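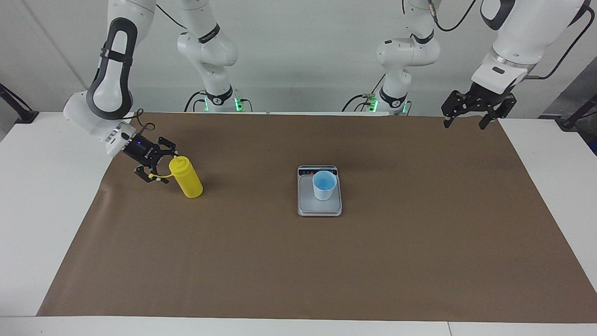 Brown paper on a white table, with two white robot arms.

Pladar brings the Night Ferry figures to Flodel

I've been wanting to write this one for ages! I'm Gudrun Ljungberg, I look after the toy range at Pladar, and on Friday we open pre-orders for our first Night Ferry figures, based on the old radio serial my dad used to put on in the car.

There are 3 figures in the set: Captain Moldovan, the Stowaway and the Lamplighter (my favourite, and yes, the lantern comes off). Each one stands 21 cm tall in its boots and has 5 swappable hands, plus a cloth coat with proper buttonholes. Aníbal Carvalho sculpted all the heads, and he did the captain's beard over again until I begged him to stop.

We're making 89 numbered sets with a signed card from Aníbal, and those will be sold only at our stand at the Flodel toy fair in November. The ordinary sets go out to shops after the fair, in a window box with artwork from the Drastunar episode on the back.

Pre-orders are one set per household, I'm afraid, so please don't send your cousin in with a false moustache. Shops wanting stock or review samples can write to me at the Pladar press desk and I'll get back to you myself.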